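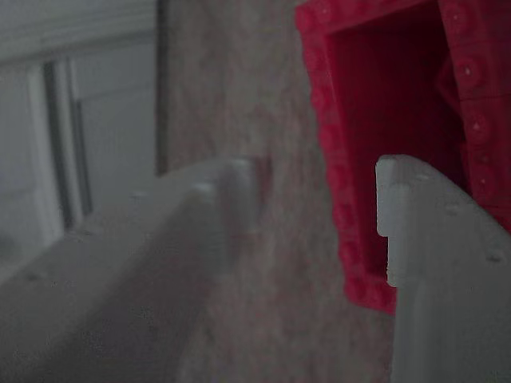

Call for Participants: The Pirkness Deeds Project

Were you, or your parents or grandparents, among the families who bought, rented, or tried to buy a home in Pirkness between the end of the war and the early seventies? If so, we would love to hear from you, and we mean that whether you have a trunk full of papers or only a story that gets told at Thanksgiving.

The Pirkness Deeds Project is a local history effort looking at how restrictive covenants shaped our town. For anyone new to the term, a restrictive covenant was a clause written into a property deed that said who could and who could not own or live in a house. Courts stopped enforcing the racial ones in 1948, but the words stayed in the paperwork for decades afterward, and plenty of people went on acting as if they still counted. Many of us who own older homes here have found one in our own closing documents, usually on a badly copied page near the back.

Over the past two winters our readers went through 3941 deeds at the county recorder's office, one at a time, and typed up every clause of this kind that they came across. That part of the work is nearly finished, and it has taught us a great deal about what was written down. It has taught us much less about what it was like to live with. A deed can tell you that a lot on Solen Avenue was closed to certain buyers in 1939. It can't tell you which real estate agent stopped returning calls, or how a family ended up on the other side of the tracks when they had the down payment in hand, or what the neighbors said over the fence when somebody finally did move in.

So we are looking for 120 people to sit down with us and talk.

Who we hope to hear from

Anyone 18 or older with a connection to housing in Pirkness in those years is welcome. You may have lived here yourself, or you may be passing along what an older relative told you. We would especially like to meet people whose families were turned away and settled in another town, since they are the hardest for us to find. We are just as interested in families who lived on the restricted streets and knew about the clauses, or didn't, and in anyone who worked in real estate, lending, title insurance, or building in this area. You don't need to have strong opinions or a tidy memory. Half-remembered is fine, and so is "my aunt would tell it differently." (Bring your aunt!)

What taking part involves

You would have one conversation with a trained interviewer, lasting up to two hours, with as many breaks for coffee as you like. We can meet in our reading room above the Solen Avenue branch library, at your kitchen table, or over the phone if you live far away or would simply be more comfortable that way. Interviews can be held in English, Spanish, or Korean, and if you need another language, please ask and we will do our best to find someone.

We record the sound only. Afterward we send you a typed copy, and you have as long as you need to read it over, fix the names we have spelled wrong, and take out anything you would prefer to keep in the family. Nothing goes into the public collection until you have signed off on it. You can ask us to hide your name, to close the interview for a number of years, or to withdraw it altogether, and you don't have to give us a reason.

If you have old letters, photographs, loan papers, rent books, or newspaper clippings, we would be very glad to see them. We scan them while you wait and hand them straight back to you, so please don't worry about leaving anything precious behind.

Each participant receives $120 as a thank-you for their time, paid by check or gift card. We also cover bus fare or parking, and there is a little money set aside for child care and elder care. Let us know beforehand and we will arrange it.

What happens to the interviews

With your permission, your interview will be kept at the library, where students, teachers, and neighbors can listen to it. Short passages will be read aloud at our public evening in August, and we are putting together a walking map of 11 streets so that people can hear about a block while they are standing on it. We are also preparing a classroom packet for the high school, which will use excerpts from those participants who agree to it.

How to sign up

Please write a note or leave a phone message with your name, the best way to reach you, and a line or two on your connection to Pirkness. There is no form to fill in at this stage. Sun-ja Sun coordinates the interviews and answers every message herself, normally within a week, though it may be a touch longer when the scanning days are on. You are welcome to call just to ask questions, and calling doesn't commit you to anything.

You can leave a message for Sun-ja at the front desk of the Solen Avenue branch, or drop a note in the green Deeds Project box beside the returns slot. If you are writing on behalf of an older relative, please tell us whether they hear well on the phone and what time of day suits them.

Interviews will be booked in the order that people contact us, and we will keep a waiting list once the places are filled.

Posted 4 May 2025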